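Ticket 309: Loseo booking page drops the last line of the delivery address
Opened May 8, 2022
Status: open, waiting on supplier

Customers ordering through the Loseo page get a confirmation email with the postcode missing. The order itself saves correctly. Only the email is wrong, and the Zedthorpe depot prints its labels from the email.
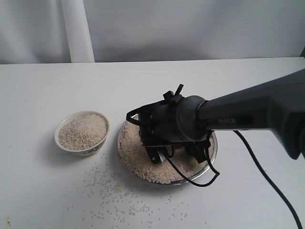
Damián Quezada

I can repeat it every time with a long street name. Anything over 73 characters in total loses whatever comes after the last comma. Short addresses are fine. Tried two browsers and a phone, same result. Cleared the template cache and sent a test order to the Broludlow address: postcode still missing.

Reply from Mārtiņš Stankevičius

The template was changed in December when we moved to the Mäkelä mail plug-in. The old one wrapped long lines, the new one cuts them. I have put the address on separate lines in the test copy and sent 3 orders through. All came out whole. Please don't edit the live template yet, as the invoice uses the same block. 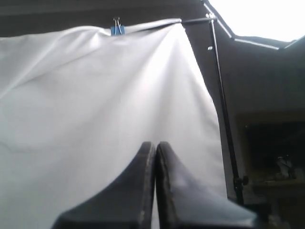

White fabric and blue binder clip

Damián again. Checked the invoice with the test copy. The address is right but the total now slips on to page two. Reverted. Until there is a fix, Zedthorpe should copy the address from the order screen, field 102, and leave the email alone. I have asked Mäkelä whether the line limit can be raised.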